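Community Help > Home & Furniture > Desks, Shelves & Stands

Black pole and screwed-on plate – how do I get this apart without wrecking the wood behind it?

Posted by skuvdale_shed, December 28, 2023

Hi all, hoping someone has dealt with one of these. I've ended up with a heavy black post in my spare room that came with the house, and it's right up against some wood I'd really like to keep. We got the keys in October and I've been putting this job off ever since. The listing called it a "Pomare stand" but I can't find that name anywhere on it, so take that with a grain of salt.

The post is a thick round one, glossy black, and up high there's an angled black plate screwed onto it. I want the plate off first so I can get the post out, then give the timber a sand and a coat of oil. The wood's a lovely honey brown with a wavy darker edge running down it, and I'm paranoid about slipping with the screwdriver and gouging it.
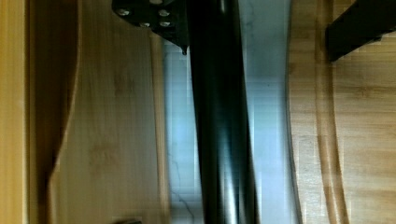 The post, with the plate and its silver screws up top

So, a few things I'd love help with. Do I undo the screws one at a time or loosen them all a bit first? There's also a little dark nub sticking down at the pointy end of the plate, right where it meets the post – is that a pin, or a bit of rubber, or what? And the pale bluish-white surface behind has thin dark lines branching over it down low that look like cracks to me. Is that something to worry about before I start yanking on a post?

I've got a basic screwdriver set and a rubber mallet, plus a drill I don't fully trust myself with. Budget is 143 dollars, which is what's left after the paint.

Colirar_Kev

Loosen them all a bit first, definitely. I took down something similar in my old flat and went one screw at a time like a goose, and by the end the whole weight was hanging on the last one and it chewed the thread right out. Quarter turn each, go around, quarter turn each again. Get a mate to hold the post while you do it, and don't stand under the plate.

For the wood, tape a bit of thick cardboard over it, or an old towel if you've got painter's tape that'll hold it. I used a cereal box folded over and it did the job beautifully (still slipped, by the way, right into the cornflakes).

Make sure the screwdriver fits properly too. If you can wobble it in the head, go up a size. No drill! If one's stuck, a drop of penetrating oil and a cup of tea usually sorts it, but keep a rag handy so the oil doesn't run onto bare timber, it leaves a mark you'll be sanding till Easter.

No idea about the nub, sorry.

pomare_st_pete

just cut it off with a grinder mate, ten minutes

cidon_handyperson

Please don't take a grinder to it indoors, the sparks will pit the finish on your wood and you'll be finding black dust in the curtains for months.

I mostly agree with Kev. On the nub, I can't tell from a photo. It might be a locating pin, or the end of another fastener coming through from behind. Get a torch and a little mirror up there and have a look from underneath. If there's a slot or a hex in it, undo it after the plate is loose but before you pull anything. If it's smooth and has some give when you press it, it's likely just a bumper and will come away with the plate.

The lines on the pale part I'd take more seriously. Put a pencil mark at each end of the longest one, leave it a week and see if it's grown past the mark. Run a fingernail across too. If your nail catches, it's a proper crack and I wouldn't lean or lever against that surface at all, whatever it's made of. If it's smooth it could be only in the finish. Either way, have the post supported before the plate comes off, and lift it away from the wall side.

You won't need to spend the whole 143. A decent screwdriver and a roll of tape will leave you plenty for the oil. Go over the wood by hand with the grain, and leave the wavy edge till last with a scrap of paper wrapped around your finger. A power sander will flatten that curve before you know it.

Post back once you've had a look at the nub, I'm curious now.

Contact us | © Cidon Community Help | Back to top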